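The refill aisle comes to Cliltley

Getting rid of packaging is proving easier for some goods than for others, as one market town has found. 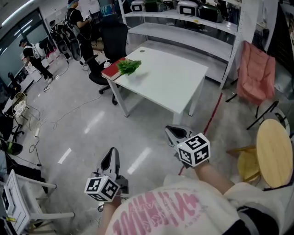 A red hardcover book and some leafy green sprigs on a white desk.

When the Mellum grocery on Cliltley's high street took out its pre-packed rice and pasta in May, the manager expected complaints. She got a few, mostly about the queue for the scales. By the second month the queue had gone and sales of dry goods were back to where they had been.

The shop now sells 29 products loose, from red lentils to washing powder. Customers bring their own tubs or borrow a jar for a small deposit. The council backed the change with a grant for the dispensers, on condition that the shop kept a record of the packaging it no longer ordered. Over the trial period that came to 568 kilos, nearly all of it plastic film that the local recycling plant does not accept.

Irén Szénási, who designed the trial for the council, had wanted to include meat and cheese. That part was dropped. The supplier, Porkex, delivers its bacon and ham sealed, and its contract with the shop does not allow the packs to be opened at the counter. Szénási does not blame the company.

"Film keeps ham fit to eat for weeks," she says. "If we take it off and a fifth of the meat goes in the bin, we have done more harm than good. I would sooner see thinner film and fewer trays."

Liquids have been the other difficulty. The shop's washing-up liquid comes from Nyitrai in returnable drums, which go back on the same lorry that brings the full ones. The drums work well but they are heavy – too heavy for one person to lift on to the stand – and deliveries have been moved to Friday, when two people are on the early shift. Cooking oil was tried for a fortnight and withdrawn after the tap kept dripping.

Around 400 households have borrowed jars. Most bring them back, though the deposit was raised to 60 pence after the first batch ran short.

Arvid Backlund runs a smaller refill shop on the other side of town and has watched all this with mixed feelings. He lost some customers to Mellum at first. Others came to him later, having got used to carrying containers about, and asked for things the grocery does not stock, such as spices and loose tea.

"People said they'd never remember their tubs," he says. "They keep them in the car now, with the shopping bags."

The council will decide in the spring whether to offer the same grant to other shops. Two bakeries and a pet food shop have already asked for the forms.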